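Clirka 5 handles dark clothing better, with some work left on cuffs

The June release of Clirka, our perception and grasp planning package for garment handling, went out to all project partners last month. Most of the changes are in how the software deals with black and very dark fabric, which has been the main source of failed grasps since the project began.

The older version looked for folds by comparing brightness across neighbouring patches. On a pale towel that works well. On a black coat there is little brightness to compare, and the planner would often put the grasp point on a flat panel, where the fingers had nothing to close on. Kayode Tamuno, who leads the perception work at Gomitz, replaced that step with one that follows edges over several images taken from slightly different positions. Seams, piping and raised folds move against the cloth behind them as the view changes, and the software now uses that movement to estimate which parts stand up.

The training set has grown too. It now holds 3,680 grasp approaches, recorded with hand-held grippers that carry a wide-angle camera, so the view is the same one the planner gets when the tool is on the arm. Jackets are the largest new group. They are awkward items, with linings, cuffs and fastenings that all behave differently when pulled.
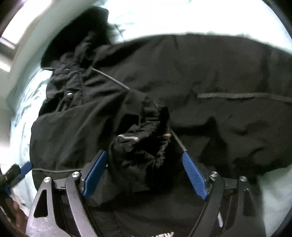

Open gripper at the sleeve end of a black jacket, with the bunched cuff between the two blue pads.

Cuffs are worth a mention because they caused the most argument. A gathered cuff makes a good handle, as it stands up from the cloth and gives the pads an edge to hold. It also has an opening, and deep shadow inside an opening looks much like a fold in dark cloth. The planner used to treat both the same way. Version 5 gives each candidate point a second score for how likely it is to be a hole, and drops the point if that score is too high. The threshold is set in the configuration file and can be changed for each type of garment.

Adelmo Fabbri ran the comparison at the Pluvano site, using the same black garments for both versions. Out of 100 attempts with the new planner, 14 failed to pick up the garment. Most of the failures were on sleeves lying twisted, with the cuff facing down. He also found that strong light on a pale sheet makes the camera lower its exposure, and the jacket then loses most of its detail. For now we suggest fixing the exposure by hand before a run. An automatic setting that measures only the garment area is being tested and should be in the next release.

Two smaller changes. The replay tool now shows rejected grasp points in grey next to the chosen one, which several partners had asked for. The calibration routine for the Kröger arm no longer needs a restart after the fingers are changed.

Partners who have recorded their own approaches should run the conversion script before opening them in the new version. Old files will still load without it, but the hole score will be missing and the planner will fall back to the earlier method. The script and the updated notes are in the shared folder. Please send problem recordings to Kayode, with the configuration file attached.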